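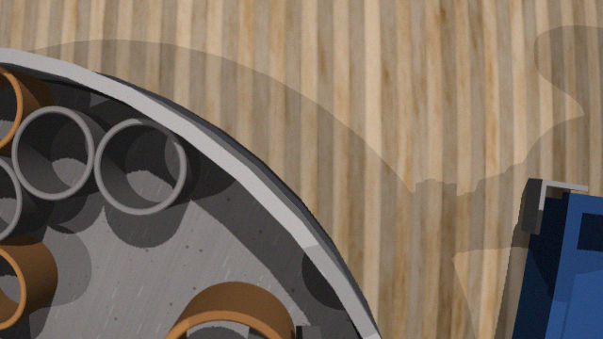
Zirner promises less packaging waste, but the numbers are thin

27 February 2019

Packaging supplier Zirner says it will cut the waste from its shipping tubes and cartons by March next year. It has said this kind of thing before.

The new plan, sent to customers on Wednesday, covers 54 product lines and promises that 100 percent of the material will be "recovery ready." The company does not say what that means. A box can be ready for recycling and still end up in a landfill if the town it lands in has no way to handle it.

Annatjie Visser, who runs a small print shop and buys her mailing tubes from Zirner, was not impressed. "They put the price up and call it green," she said. "I'd like to see what they do with the tubes I send back."

Zirner spokesman Gert Fourie said the firm collected 1,905 tons of used board last year. Asked how much of that was turned into new packaging, he said the figure was still being worked out. A similar question two years ago got much the same answer.

Rival firm Litum makes its own claims, and they are no easier to check. Its last report listed 856 tons "diverted," with no word on where the material went.

Lesego Sibiya, who buys supplies for the bookseller Baloyi, said she would wait for an outside audit before changing any orders. Fourie said Zirner was "open to the idea" of an audit but had not hired anyone to do one.

The new prices take effect in March.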